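Charged for a second year after I turned off auto-renew – can I get the money back?

Posted in Subscriptions & Billing

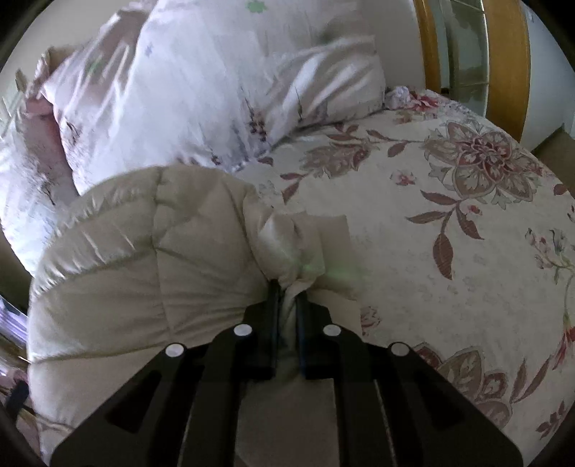
Beige quilted comforter, corner gathered up.

Oliwia Śliwiński
I signed up for Destik Plus last June on the yearly plan, mostly for the free shipping on bedding and kitchen stuff. The price was $60 for the year. In the spring I went into the app and switched auto-renew off. I remember the toggle going gray. Last night I got a card alert for $100 from Destik, and when I checked my email there was a message from weeks ago saying the yearly price was going up and that my plan would "continue at the new rate." It was in the promotions folder, so I never opened it.

The account page now says my plan is active for another year. I have not ordered anything since the charge. The chat agent offered me 2000 reward points, which I don't want. Do I have any way to get the full $100 back, or am I stuck with it? I'm in the US and paid by credit card, if that matters. I bought the plan through the website and not through an app store.

Kęstutis Kairys
Don't accept the points yet. I took points from them once and after that the chat kept telling me the case was resolved.

The first thing to check is whether the cancellation went through. On Destik the toggle in the app only changes the setting on that screen until you tap Confirm at the bottom, and you have to scroll to see it. If it did go through, you should have an email with "renewal off" in the subject. Search all folders, including trash.

If you have that email, write to billing and attach it. Don't use the chat. Ask for a refund to the original card and say you have not used any benefits since the renewal date. Keep it short. Mine took 2 weeks – the money came back in one piece.

If you can't find the email, ask anyway. Their terms have a section called Renewals that lets you cancel a yearly plan after it renews, as long as you have had no free shipping orders in the new term. Read the version that is up now, as they changed the wording when they raised the price. Also take a screenshot of the account page showing no orders.

If billing says no, call the number on the back of your card and ask about disputing a recurring charge. The bank will want the dates and a copy of what you sent. Destik may close your account while a dispute is open, so save any receipts you need for returns first.

prudville_pat
same thing happened to me with Unance, price went up and the email looked like an ad. I just canceled the card. Wouldn't buy a yearly plan from any of them now, monthly is easier to get out of. Kütt still ships free over a certain amount with no membership if you only want it for bedding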